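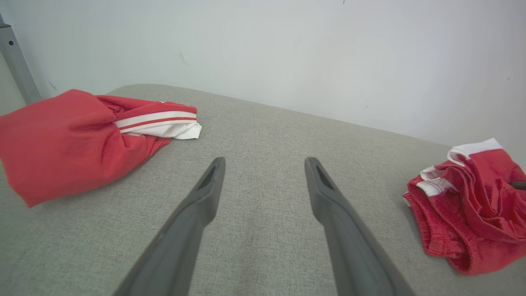 Ticket 579 – wrist camera view shifted, gripper closing short on the left
Cell: Gallovo, folding bench 2
Opened by: Gyu-bin Min
Assigned to: Yogesh Yadav
Status: open, waiting on part

Left finger stops short of the right one when the gripper is told to close fully. The grasp point on the camera view is also off to one side, so picks on thin edges miss. In the open position both fingers look normal from the wrist camera, with the slotted tips angled in and bare gray fabric between them. The white cuff on the red shirt is close to the left tip but not touching it, and that was the pick I was trying when I opened this. Homing and restart made no difference.

Yogesh Yadav
Did anyone change the fingers or the camera bracket before this started? Please also send the close current from the log.

Gyu-bin Min
Mohit swapped the left finger on 11th February. Bracket was not touched as far as I know. Current hits the limit before the fingers meet.

Mohit Tiwari
Confirmed, left finger only. Used the spare from the Lodhi drawer. I ran the open/close test after but did not redo the camera offset.

Yogesh Yadav
Two separate problems then. Took the finger off this morning. The spare has the older base, and one mounting screw sits proud and rubs on the slide cover. Filed nothing, put the old finger back on with new screws. Closes fully now, 200 cycles with no stop.
Camera offset was still wrong after that. Bracket clamp was loose – I could turn it by hand. Tightened it and ran the offset routine 3 times. First result was bad, last two agree. Saved the last one.

Gyu-bin Min
Cuff picks are fine again. Shorts waistband still misses now and then, always to the right.

Yogesh Yadav
Could be wear on the old finger tip, which is why it was swapped in the first place. New finger with the right base ordered from Furkholm. Vandana Bisht has the order. Please leave this ticket open and rerun the offset once it is fitted.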